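Surfaces and Wear: an evening course in looking after old metal
Handout 4: Scratches, scuffs and what they tell you
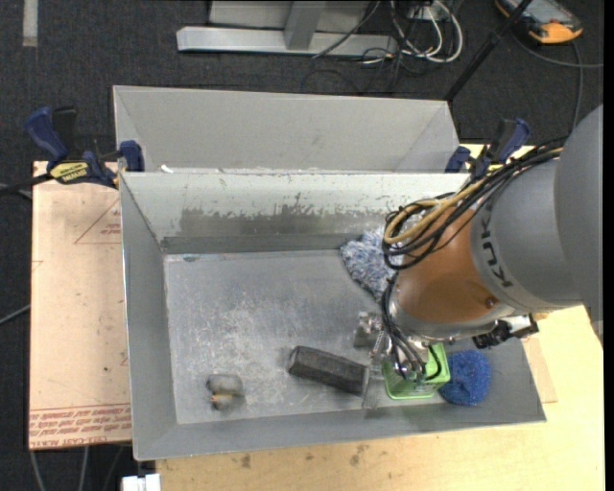
Welcome back! Last time we finished with Elvira Cuadros's question about why two pans from the same shop can age so differently, and I promised a proper answer. It takes up most of this handout, so bring tea.

Start with the word "wear". People use it for anything that makes metal look tired, but there are several different things going on and they leave different marks. Once you get your eye in you'll see them everywhere (I now can't sit on a bus without studying the handrail).

Rubbing wear

The commonest kind. Something hard slides over something softer and cuts a groove. The hard thing might be another bit of metal, but very often it is grit, and grit is sneaky stuff. Ordinary dust contains tiny grains of quartz, and quartz is harder than most household steel. Wipe a dusty lid with a dry cloth and you are sanding it, gently.

Look at the direction of the lines. Lines that all run one way come from a repeated movement, such as a drawer or a slide. Lines that cross at every angle come from things being dropped, turned and dragged about. A fresh scratch in bare steel is usually brighter than the metal beside it, and it dulls with time as the air gets at it.

Sticking wear

Two clean metal surfaces pressed hard together can grip each other at their high points. When they move, little bits tear off one and stay on the other. You get rough, smeary patches and sometimes a horrible squeal. Old gate hinges are wonderful for this! Cristian Chambi has lent us a pair from the farm at Trostosthorpe, and they'll go round the class in week 5. Please put them back in the tin, they shed.

Coatings that let go

Paint and lacquer don't wear in the same way as the metal under them. They thin slowly in the places that get touched, and then one day an edge lifts. After that it goes quickly, as water creeps in under the lip. The shape of the edge is your best clue. A soft, feathered edge means slow rubbing. A ragged one means the coating was no longer holding on very well, and you should press around it with a fingernail before deciding how much to take off.

Grit papers

Several of you asked for this again. The bigger the number, the finer the paper. For the practical you need 400 grit, used wet, with a drop of washing-up liquid in the water. Go over your test piece in straight strokes, rinse it, dry it, then turn it a quarter and go again until the first set of lines has gone. That quarter turn is the whole trick. Without it you can't tell old lines from new ones and you end up polishing for ever.

A word about patina

I'm going to be a bit stubborn here. Some marks are worth keeping. The Benavides tea tray we handled in April was beaten out by hand, and if you tilt it under a lamp you can still follow the hammer all the way round the rim. Mercedes Condori spotted a place where the maker had gone back and had a second try. Half an hour with a polishing wheel and that would be lost. So before you clean anything, look at it for five minutes in slanting light, draw what you find, and only then reach for the cloth.

Savvas Konstantinidis disagrees with me about brass door plates and he may put his case next week. I'm looking forward to it!

For the practical

Bring one piece of plain steel you don't mind spoiling, an old toothbrush, rags and something to write on. Aprons are in the cupboard. The test sheets are stamped 223 on the back, and please note the number in your book so we can match them up later. Wear gloves for the solvent part, and keep the window open.

Reading

The Flolley notes, chapter on hard and soft metals, skipping the tables. Aníbal Zapata's short piece on kitchen tins is a joy and only takes ten minutes. Both are in the box file by the door.

To think about before week 5

Find one metal object at home that is used every day. Where is it most worn, and what has been touching it there? Is there a part that still looks new? Draw both places, side by side, at the same size.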